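Sorting the linen cupboard, part 3

7 May 2022

I said in March that I would get to the linen cupboard, and it took me until this week. Everything is out now. I moved the board games to the hall closet so I would have one full shelf free, and I've been working from the top down.

The top shelf was mostly things from the old house. There are two tablecloths with a 1967 laundry mark inked in the corner, and a bedspread my aunt bought in 1971 that has never fit any bed I've owned. I kept the tablecloths. The bedspread is in the donation bag, and I may take it out again before the bag leaves.

The beige pieces were harder. I have too many in nearly the same color, and from a distance I can't tell a place mat from a cushion cover. I ended up going by the stitching along the edges. Anything with a fine ribbed edge goes in one pile and the plain ones go in another.
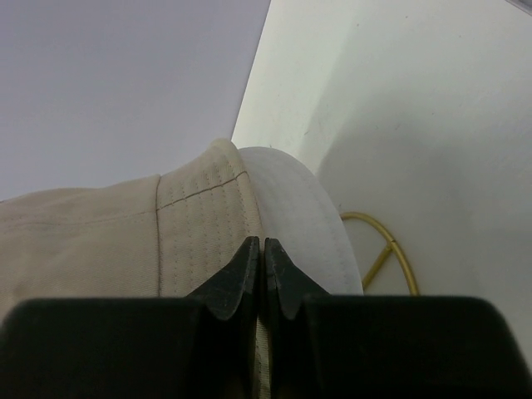 After that I washed both piles on cool and hung them over the rail in the spare room. Ironing took most of an evening. I used the old Iso iron, which still leaks if you fill it past the line, so I filled it halfway and topped it up when it ran out.

For storage I bought two Uramden boxes, the low ones with lids. They fit the middle shelf with a little room at the front. The Fakir bags I tried last year held air for a week and then let it back in, and I won't buy those again. Skornero sells a shelf divider I like, but it only comes in white and my shelves are pine.

The towels are next. I already know that half of them should be rags. I also need to find out what to do with a box of curtain hooks, 600 according to the label, that came with the house and don't fit any track in it. If the hardware store on the corner won't take them, they're going back on the top shelf.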